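# Who Gets Named? Captions, Plus-Ones and Protocol in Official Summit Photos

I should start by admitting that this wasn't my first topic. I wanted to write about trade talks, and then Professor Karamanlidis (Danai, as she insists we call her) asked me how I planned to read nine years of tariff schedules in one semester, and I went home and thought about it. What I kept coming back to was something much smaller. When leaders meet, there's almost always a photo with their partners in it, and somebody has to write the line of text underneath. Who is that somebody, and how do they decide what goes in?

My project partner was Manolis Gkikas, who did most of the spreadsheet work and deserves a lot of credit for not quitting in September. We collected 740 group photos from government press pages, going back as far as each archive would let us. Of those, 138 showed partners or spouses, either with the leaders or in a group of their own. Those 138 are what the rest of this report is about. I wish it had been more! But some archives only keep the big handshake shots, and a few had broken links all the way down the page.

## How we sorted them

We used a tagging tool called Zikeo, which our department already pays for, and gave every caption one of these labels:

- **Full:** every person has a first and last name
- **Title only:** people appear as "the wife of" or "the husband of" somebody
- **Mixed:** some people get names and others get titles
- **Group:** a general line such as "spouses of the delegates," with no names at all

Manolis and I each tagged everything separately and then compared. We disagreed on 34 captions, which felt like a disaster at the time, but nearly all of them were the same argument over and over. If a caption says "Mrs." and then the husband's full name, is that a name or a title? I said title, Manolis said name, and we argued about it through an entire lunch. In the end we counted it as title only, and he still brings it up.
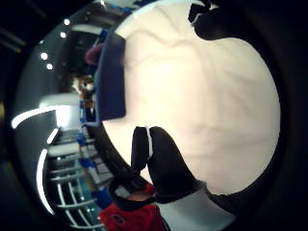 The mixed captions turned out to be the ones I cared about most, so I read those more slowly. A group caption treats everyone the same, even if it's kind of cold. A mixed one makes choices. You'll get a president's wife with her full name, then a prime minister's partner with only a country, and you start wondering whether there was a rule or just a deadline.

## Talking to people who write them

I wanted at least one interview with somebody who'd done the job, and I got two. Fumiko Shimada worked in a ministry press office before she started teaching, and she was really generous with her time (we were supposed to talk for 20 minutes and she gave me most of an afternoon). She told me her office got a seating list from the host, and the captions were copied from it. If the list had a mistake, the caption had it too. "I was typing with one hand and holding a phone with the other," she said. "I never met a single person in those pictures."

Orestis Sfakianakis had a different experience. He wrote for a small news service and said he checked every name himself, left to right, and would leave a photo out before he'd run it with a name missing. He also thought press offices knew exactly what they were doing more often than they let on. I don't have a way to prove that from captions alone -- I looked -- so I'm putting it in as his opinion.

What they agreed on was corrections. Both said a caption can be changed online in a minute or two, and that whether it gets changed depends on who complains and how loudly. That made me go back and check our archive pages for correction notes. We found nine. Nine! Out of 138 photos! And only a couple of them said what the earlier version had been, so for the others we know something was fixed but not what.

## Things I'd do differently

We only used English-language captions, and that was a mistake. Hiu-tung Ng from our seminar read a draft and pointed out that a host country might publish a complete caption in its own language and a shorter one in English, and we'd never see the difference. She's right. If anyone takes this over next year, please start there, and ask her for help, because she already has a list of sites.

I'd also save copies of the pages on the first day. Two pages changed while we were working, and all I had was a row in a spreadsheet and a bad feeling. And I'd talk to the press people before making the labels instead of after. Fumiko's seating list story would have changed the whole design -- we'd have gone looking for the lists, some of which are public, and matched them against the captions.

The tagged spreadsheet and both sets of interview notes are in the shared course folder, with the 34 disagreements on their own tab. Manolis has added comments to most of them. Read those at your own risk.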